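Grolley Bead and Jewelry Makers' Circle
Minutes of the meeting of September 29, 2026

Present: Candela Montoya (chair), Pieter Geerts, Bit-na Ok, Kyung-tae Won, Yi-an Ham (minutes)

1. Welcome and last minutes

Candela thanked everyone for coming out and said how nice it was to see so many new necklaces around the table. The minutes of the last meeting were approved after one small correction – the clasps Pieter brought were lobster clasps and should not have gone down as toggles. Yi-an apologized to Pieter, and to the clasps.

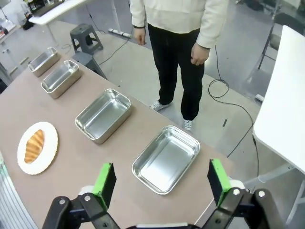 2. Money

Kyung-tae reported a balance of $3,346, up from $3,037 in May. Most of the difference came from the spring sale, where Bit-na's glass drop earrings sold out before lunch. He would still like receipts for the ear wires and the gift boxes, and he asked very kindly that people stop writing them on napkins.

3. Charm supplier

We had a long and friendly talk about whether to stay with Floltau for our silver charms or move to Ornemier. Pieter has used both and finds the Ornemier jump rings stiffer and better at holding their shape, though the catalog is smaller and there are no birthstone charms in it at all. Bit-na said her customers ask for birthstones more than anything else, especially grandmothers buying for a whole family.

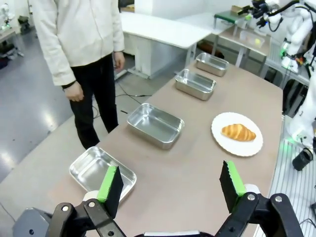
Candela proposed a trial order from Ornemier of plain charms and spacer beads only, with the birthstones still coming from Floltau for now. Kyung-tae worried about paying shipping twice, and we went back and forth on that for quite a while. Pieter said a mixed order would at least be easy to sort when it came in, with one kind of bead to each of the steel trays and the white plate kept for anything that needs to go back. The trial order was agreed, four in favor and Kyung-tae abstaining. Pieter will place it and bring the packing slips to the next meeting.

4. Labels on plated pieces

Yi-an raised the matter of a bracelet returned by a customer who had understood it to be solid sterling. The card said "silver" and nothing more. Everybody felt badly about it, and the customer has had her money back. From now on every card will say either "sterling" or "silver plated" in full, and Bit-na will write out a fresh set, including the ones for the pierced earrings.
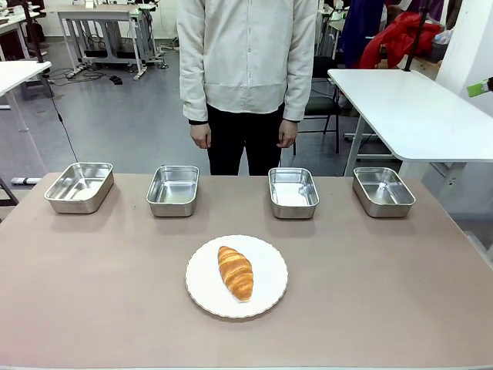
5. Holiday sale at Nam

The Nam craft hall has offered us 2 tables by the door or 3 along the back wall for the same fee. We chose the door, with some sighing from Pieter, who has a great many brooches. Candela will confirm with the hall and ask about lamps, as the garnets looked nearly black there last winter.

6. Any other business

Bit-na offered to teach a short session on knotting pearls and was thanked warmly. Silk thread will be provided, but please bring your own tweezers. Kyung-tae has found a single moonstone stud, and would love to hear from whoever has the other one.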